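How to budget for a first robot arm without lying to your boss

Start with the arm, since everyone does. Get the quote, write it at the top of a page, and leave the rest of the page blank. You'll be filling it for a while.

When we priced our first bench setup at Memley, the arm was the easy line. The request that went upstairs in May had that line and very little else on it, and I was proud of how tidy it looked. Torbjørn Strand, who signs for things, was proud of it too, until the second request arrived.

Step 1. List what the arm will hold.
The gripper is usually sold separately, and so is the plate that bolts it on. Ask for both on the same quote. Ours came from Closska and the plate came from Bravel, which meant two shipping charges and a long phone call about bolt holes.

Step 2. Price the table.
Measure the reach, then add room for everything that will end up next to it: keyboard, mouse, a laptop, then the other laptop. We allowed $800 for a bench and spent all of it.

Step 3. Buy cables like you mean it.
Our first order had 16. Write down each device, what it plugs into, and how far away that is along the route the cable will take, which is never the straight one. Count power adapters too. They need somewhere to sit, and they will choose it themselves if you don't.

Step 4. Budget for practice material.
Don't learn on real product. Modeling dough is cheap, it squashes politely, and a gripper holding a thin blade can work on a blue roll of it all afternoon for the price of lunch. Put a mat under the work so the tabletop survives your learning curve. 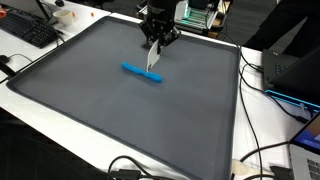 Buy more dough than you think you need, and file it under consumables. Ayanda Venter in purchasing once sent mine back with a note asking which child it was for.

Step 5. Add the hours.
We logged 71 before the arm did anything I'd show a visitor. Multiply yours by a real hourly rate, even if the people are already on payroll.

Step 6. Hold something back.
We now keep $3000 unassigned. Moser wanted part of it for a support plan before the crate was open.

Send one request with all six lines on it. Torbjørn will wince once, and you can order the gripper the same day as the arm.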